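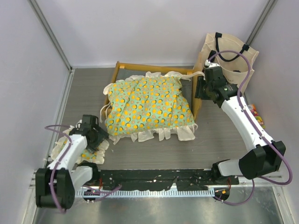

Cell 2, lemon print set, both arms over the box.

October, cell 2, Joreo arms

Right arm faulted again during the fabric run, on overcurrent at the gripper axis. Log shows 785 mA held for the full timeout, then the drop to safe stop. Left arm kept going for 18 more steps before I hit the e-stop. It should have stopped with the right one - this is the part I don't like.

İlker Ekinci checked the stop link between the two controllers. Connector was seated. He thinks the Teixeira board clears the shared flag on its own retry, so the left side never reads it. Not proven yet. 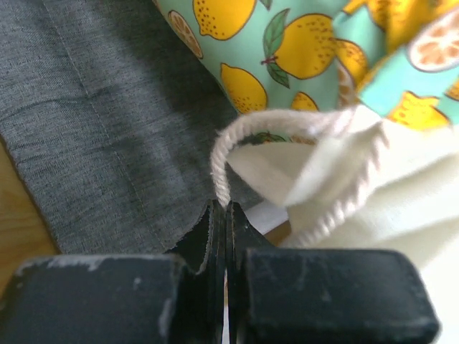 Wrist view, overlocked edge in the fingers.

Thick seams are where I would look for the overcurrent. The close command goes to the same width whatever is between the pads, so it keeps pushing.

Changed for now:
Timeout cut to 3000 ms
Retry turned off on both arms
Hands out of the cell until the link is sorted, paused or not

Still to do: scope the flag line, ask Alel for the old firmware.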